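2021-02-27
By the Vekum kitchen desk

Vekum's test kitchen in Lunden keeps a short equipment list. The head of the bench, who has run it for five years, starts every new appliance the same way, with corn.

"A cob is long and stiff, so you learn the usable width of a pot quickly," she said. "The capacity figure won't tell you that."

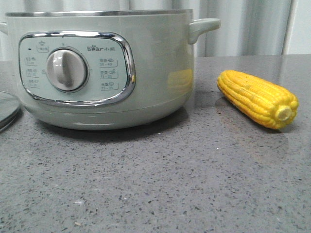
She reads a control panel before she reads the manual. Printed time ranges get copied to the log sheet, and each one is tested at its low end and its high end. "If a range runs from 30 to 40, I want both results on paper."

The counter is kept nearly bare. Speckled stone hides crumbs, she said, so it is wiped twice between runs. The curtain is drawn to keep daylight even.
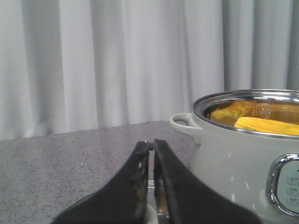

The gray counter and pale curtain at the Lunden kitchen.

Steam is her main concern. Fabric should hang well back from a working cooker, and she wants 13 inches of clearance in the next layout, due in March. 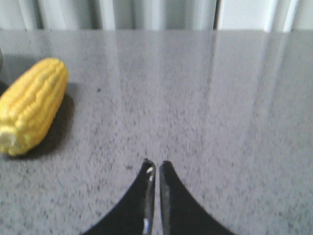

Placement trials come before any heating. The cob goes down beside the cooker, then in, then out, and the handles are checked for reach. "Two passes are enough if they agree," she said. "If they don't, I start the sheet over."

This site uses cookies. Accept | Settings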